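Gewürze für die indische Küche lagern, rösten und mahlen

Ganze Gewürze halten ihr Aroma deutlich länger als gemahlene. Kreuzkümmel, Koriandersaat, schwarzer Pfeffer und Nelken werden daher ungemahlen gekauft und erst vor der Verwendung zerkleinert. Ausnahmen sind Kurkuma und getrockneter Ingwer: Beide sind im Ganzen so hart, dass Haushaltsmühlen daran Schaden nehmen können.

Lagerung

Geeignet sind dicht schließende Gläser oder Metalldosen. Der Platz über dem Herd ist ungünstig, da dort Wärme und Wasserdampf zusammenkommen. Wer Klarglas verwendet, stellt es in den Schrank oder in eine Schublade. Asafoetida gehört in ein eigenes Gefäß mit Gummidichtung, am besten in ein zweites Gefäß gestellt – der Geruch zieht sonst in alle Nachbarn ein.

Gläser nach Möglichkeit ganz füllen. Ein kleines volles Glas ist besser als ein großes mit viel Luft. Auf dem Deckel Inhalt und Monat des Abfüllens vermerken, bei Mischungen zusätzlich die verwendete Chilisorte.

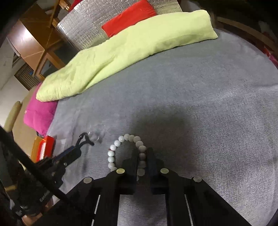
Wie lange sind gemahlene Gewürze brauchbar?
Sechs Monate sind bei dunkler und trockener Lagerung ein guter Richtwert. Danach eine Prise zwischen den Fingern reiben. Ist kaum noch Geruch wahrnehmbar, wird die Menge ersetzt und nicht durch höhere Dosierung ausgeglichen.

Rösten

Schwere Pfanne ohne Fett bei mittlerer Hitze vorwärmen. Die Sorten getrennt rösten, denn Koriandersaat braucht länger als Kreuzkümmel, und Bockshornklee wird schon bei leichter Überhitzung bitter. Die Pfanne ständig bewegen. Sobald der Duft aufsteigt und die Farbe eine Stufe dunkler ist, die Gewürze auf einen kalten Teller geben. In der heißen Pfanne rösten sie auch ohne Flamme weiter.

Kurkuma und Chilipulver werden nicht trocken geröstet. Sie kommen erst mit etwas Flüssigkeit oder mit den Zwiebeln in den Topf.

Mahlen

Das Röstgut muss vollständig abgekühlt sein. Warme Samen geben Feuchtigkeit ab, das Pulver klumpt und setzt sich am Messer fest. Die Mühle höchstens zur Hälfte füllen und in kurzen Intervallen laufen lassen. Ich verwende eine Wanura mit Schlagmesser, bei der Intervalle von 8 Sekunden mit Pausen dazwischen genügen. Für Garam Masala anschließend durch ein feines Sieb geben und den Rückstand noch einmal mahlen.

Zur Reinigung 2 Esslöffel rohen Reis durchlaufen lassen und das Reismehl wegwerfen. Reste mit einem trockenen Pinsel entfernen. Wasser hat im Mahlraum nur dann etwas zu suchen, wenn der Becher abnehmbar ist. Hartnäckiger Nelkengeruch verschwindet meist nach einem zweiten Durchgang mit Reis.

Tadka

Beim Tadka werden ganze Gewürze in heißem Fett angesetzt und dann über das fertige Gericht gegeben. Ghee oder ein neutrales, hoch erhitzbares Öl verwenden. Die Temperatur mit einem einzelnen Kreuzkümmelsamen prüfen: Er soll sofort Blasen werfen, aber nicht schwarz werden. Reihenfolge: Senfsaat, nach dem Aufspringen Kreuzkümmel, dann getrocknete Chili, zuletzt Curryblätter. Die Blätter vorher gründlich trocken tupfen und einen Deckel bereithalten.
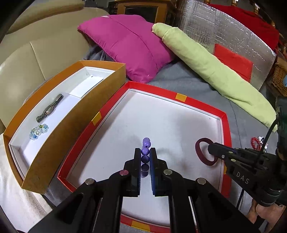 Girish Maurya merkte dazu an, er nehme die Pfanne schon vor den Curryblättern vom Herd, die Restwärme reiche völlig aus. Asafoetida gebe er erst danach hinein, weil sie ihm im stark erhitzten Öl zu oft verbrannt sei. Bei Senföl erhitze er zunächst bis kurz vor den Rauchpunkt und lasse das Öl wieder etwas abkühlen, bevor das erste Gewürz hineinkomme.

Die kleine Tadka-Pfanne nach Gebrauch abkühlen lassen und auswischen. Eisenpfannen danach dünn einölen.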